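Prirnton, Juni 2021. Wer Hegyi heißt, hat es bisher leicht gehabt: Der Name ist ungarisch, bedeutet etwa »vom Berg«, und die Sache war erledigt. Das Namenarchiv Stendico macht es jetzt komplizierter. Sein neues Verzeichnis »Walta« führt 112 Familiennamen auf, davon 13 mit Herkunft »ungeklärt«, wo Familienchroniken gern einen Ritter vermuten. Ritter fanden sich keine, Müller dafür reichlich.
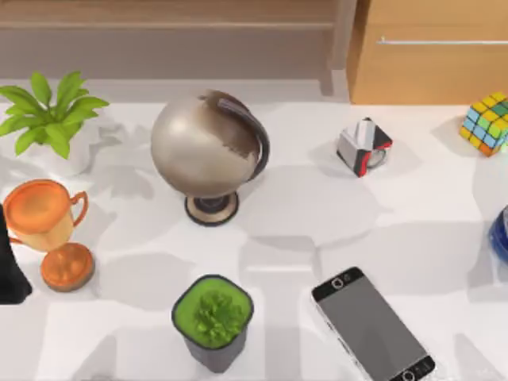

Bezug
Broschiert, 35 Euro, erhältlich beim Archiv. Wappen werden nicht ausgestellt, auch nicht auf Nachfrage.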